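Rule 14

Ximena got to the Visdale site before seven, coffee in one hand, badge in her teeth. Friday. Audit day. Of course.

The binder was where she left it. Storitz Handling, Rules for Working Beside the Machine, 2 inches thick, half of it Benito's handwriting. He never typed anything. He said typing made people think a rule was finished.

Rule 1, know where the stop is. Rule 2, know where the other stop is. Rule 9, sleeves. Rule 14 was the one they fought over.

Rule 14. No one touches the stack while a hand is on it.

"Whose hand," she'd asked him, back in December.

"Any hand."

"Mine? Yours?"

"Any hand, Ximena."

She thought it was sloppy. A standard should say what it means. Robot hand, left or right, under power or not. She'd written to the Forkgate people about it, three pages, and Forkgate wrote back that local rules were a local matter. Thanks for nothing.

So now the bench. Mösli was already running, the long shift program, the one with plates. Everybody called it Mösli, after some yogurt thing on the old shipping label, and the name had stuck harder than the label did. She pulled up the stool behind the yellow line. Opened the log. Pen, where was the pen.
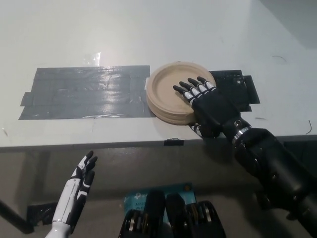 Entry 183. Right hand on stack. She wrote it down and waited.

Benito Lorente came in with his jacket still zipped. Looked at the bench, looked at her, looked at the line on the floor.

"You're behind it," he said.

"I wrote half the page about the line. Yes I'm behind it."

"Where's the auditor?"

"Parking."

He leaned on the rail. He had a way of watching the machine like you'd watch somebody elses kid near a pool. Not scared of it. Just not looking at anything else.

"The top one's crooked," she said. It wasn't really. She wanted to see what he'd do.

"Then it's crooked."

"I could reach it."

"You could."

She didn't. Her fingers wanted to, that was the stupid part. Four years of kitchens before this job, you see a stack of plates, you square it. Your arm goes before you do. She thought about the three pages she sent to Forkgate, all that about power states and left or right, and how long it would take a person to run through it with their arm already out. Too long. Way too long.

Any hand. You could get through that in time.

The door banged. Voices in the hall, the auditor asking about shoe covers.

"I'm going to leave it how you wrote it," she said.

"Leave what?"

"Fourteen."

Benito unzipped the jacket, finally. "I was going to change it," he said. "I read your letter. I thought the bit about power was good."

"You're kidding."

"Put it underneath. Small."

She uncapped the pen and found the page, and the auditor came through the door with one shoe cover on, saying good morning, is this thing live, and both of them said yes at teh same time and pointed to the line.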